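FOR IMMEDIATE RELEASE

Wallusico launches Stullance boxed cake mixes, in stores from November

FULLUM - Wallusico, the baking goods maker, is bringing out its first line of from-scratch style cake mixes this fall. Name on the box is Stullance. Six flavors to start: lemon poppy seed, carrot, banana, dark chocolate, spice and plain yellow.

The mixes came out of a long run of home kitchen trials. Wallusico got back 2,059 tasting cards, and the most common complaint about boxed cake was dryness. So the recipe changed. More brown sugar, buttermilk powder instead of regular milk powder, and the baker adds real butter at home - melted, not softened.
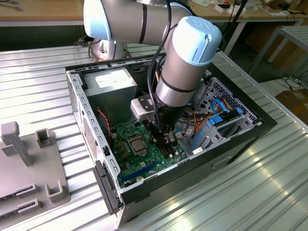 How it bakes

One bowl, no mixer. Add two eggs, a stick of melted butter and a cup of water. Stir untill the dry streaks are gone, then stop. Bakes at 350 in two round pans or one 9 by 13. Around 10 minutes of hands-on work, then the oven does the rest. Cool all the way before frosting, the crumb is soft and will tear.

The carrot mix comes with dried carrot already in it. Raisins not included. Half the testers wanted them and half really didn't.
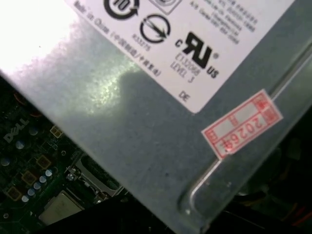 The banana one needs a ripe banana, mashed. Very ripe is better. Frozen and thawed is fine too, just pour the liquid in with it.

Frosting packets sold seperately, in vanilla, cream cheese and cocoa. Each packet covers a two-layer cake with a little left over for the edges.

Where to get it

All six flavors go on shelves at Magyar grocery stores in November, in the baking aisle next to the flour. Free samples of the lemon poppy seed at the Fullum store on opening Friday, from 10 a.m. until the cake is gone. Other stores to follow next year - list not final yet.

Mixes contain wheat, milk and soy. A gluten-free yellow cake is in testing, no date set. 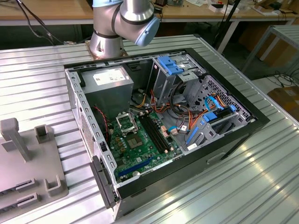
Open desktop computer tower on a worktable, with a robot arm behind.

Samples for food writers and store buyers: write to the Wallusico press desk, Fullum. Please say which flavor.

###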